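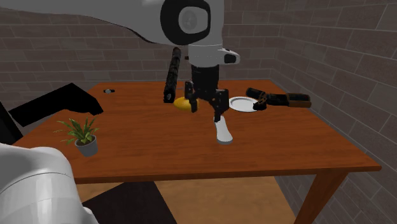
Thread: How many sim demos before mixing in real ones?

hodbridge_lab
We have 213 simulated demos of the tabletop task, same wooden table and brick room every time. Training starts in November. Enough, or keep going?

negri35
Keep going. I'd want another 50 with the plate and the plant moved. One layout teaches the policy one layout.

steso_k
Disagree. Moving props is cheap, you can script that. Spend the hours on grasps — different approach angles, a few bad starts with a recovery.

negri35
Scripted shuffles gave us objects stuck inside each other. Loredana Grasso threw out 35 episodes over it.

steso_k
Then add a collision check at reset. Gusent has one built in.

hodbridge_lab
We're on Gusent, didn't know that. Do you two keep the failed grasps?

negri35
No.

steso_k
Yes, labeled as failures — separate folder. I'd start there before recording more.

hodbridge_lab
OK, I'll turn on the check and record 50 more with 2 operators.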